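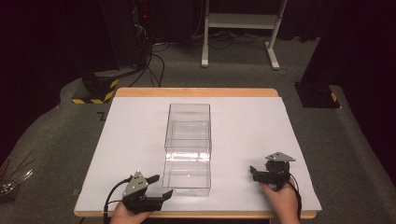
I've been paying for the Zurance teaching kit since November, and I've changed my mind about it enough times that I figured I'd better write it all down. For anyone who hasn't met it, the kit is a pair of hand-held grippers, one for each hand, and you use them to do a job yourself so a robot arm can learn the job from your recordings. No programming, no joystick, no swearing at a teach pendant. The job I care about is clear acrylic boxes, the tall open-topped kind, because that's what we pack at Edside all day long and they're a proper nuisance. Stand one on a white board and the walls all but vanish, and what you're left with is the edges, the corners and a stripe of glare across the front. Then you come at it from both sides with the black fingers pointing at each other, and you find out quickly how much you rely on your own eyes.

So, do I like it? Mostly, yes! The grippers feel good in the hand, and after a morning with them I'd stopped thinking about my wrists. My background is in packing, with no engineering in it at all, and I was making usable recordings on day one. I can't say that about the Flida system we trialled before it, which wanted a whole afternoon of calibration before it would let you pick up a sponge. (It was a lovely looking bit of gear, mind you. Very nice case.)

My gripe is with the way Zurance sells the thing. The plan we're on includes 200 recordings a month, and when I signed up that sounded like heaps. Well, the recommended minimum for a single task is 112, and that's for an ordinary object, your cardboard carton or your coffee mug. For "transparent or reflective items" the guide suggests more, and leaves it to you to work out how many more. We sent in 166 for the box lift and the arm still missed the far wall often enough that I wouldn't leave it alone with a customer's order. That left us 34 for the rest of the month, so the second task sat on the whiteboard until the allowance rolled over.

I don't think that's dishonest, exactly, but it is a mobile phone plan from fifteen years ago dressed up in a new colour. A recording costs me my time and a bit of shoulder. Why should I be rationing the one thing that makes the product better? If they charged more for the hardware and let us record till our arms fell off, I'd sign tomorrow, and I reckon plenty of other small shops would too.

The cables bug me as well. Both grippers have one trailing off the back, and when you're working two-handed over a table you're always half aware of them. You learn to let them hang down past the edge and keep your elbows out a bit. Fine for ten minutes, tiring by lunch. Han does a cordless pair, and I had a go with those at a trade day, and oh, the freedom! But they were noticeably heavier, and the battery was good for 63 minutes by my watch, so I'm not ready to call that one a win either.

What I'd say to another small operation is to buy this kit for the awkward two-handed jobs, where a single arm with a suction cup is going to let you down, and forget it for anything flat and cardboard. Start with your second-worst item as well. We went straight for the clear boxes and burned most of a month's allowance learning things we could have learned on a biscuit tin. And ask about the overage rate before you sign, in writing, because it's on a different page from the price.

We're keeping ours for now. I've got another batch of box lifts to do after the long weekend, and I've asked Zurance whether the failed ones have to count toward the total. Still waiting to hear back.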